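Changes to the Kimeo Pokies Lobby and Notes on Lasovov Gold

Posted in: Online games, Reviews

Readers who hold an account with Kimeo will have noticed that the lobby was rearranged in May. The site now lists 766 titles, and the former colour-coded categories have been replaced by a single search page. Games may be sorted by studio, by number of reels or by minimum stake. The favourites list has been retained, although players must mark their games again after the first login.

The most substantial addition is Lasovov Gold, a five-reel game from the Wallin studio. It is set in a mining town and offers 42 fixed paylines. The wild symbol is a lantern and substitutes for all symbols except the scatter. Three scatters award free spins, during which one reel is held wild until the round ends.

I played 841 spins in demonstration mode over several evenings before writing this review. The free spins feature arrived only 4 times, and one of those rounds paid less than a single stake. Smaller line wins were frequent enough to keep the balance steady for long periods. A sample of this size says little about long-term returns, and readers should consult the information page within the game.

The sound design is restrained and the symbols remain legible on a small telephone. The autoplay menu is less satisfactory. The loss limit sits on a second screen and returns to its default whenever the game is closed. I have written to Wallin on this point and have not yet received a reply.

Players should set a deposit limit before opening any new game and should not exceed it. Demonstration mode remains available without a deposit.
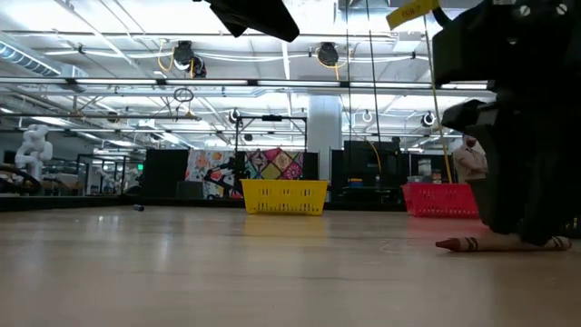
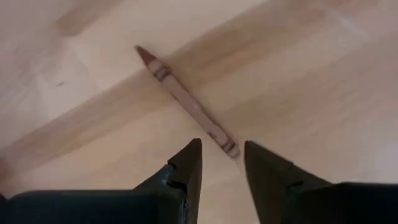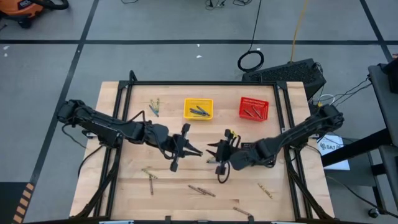 Flitden Games Review Club, Online Section

The next review will cover the Wallin table games, including the revised blackjack rules. Comments on this post close on Wednesday at 6 p.m.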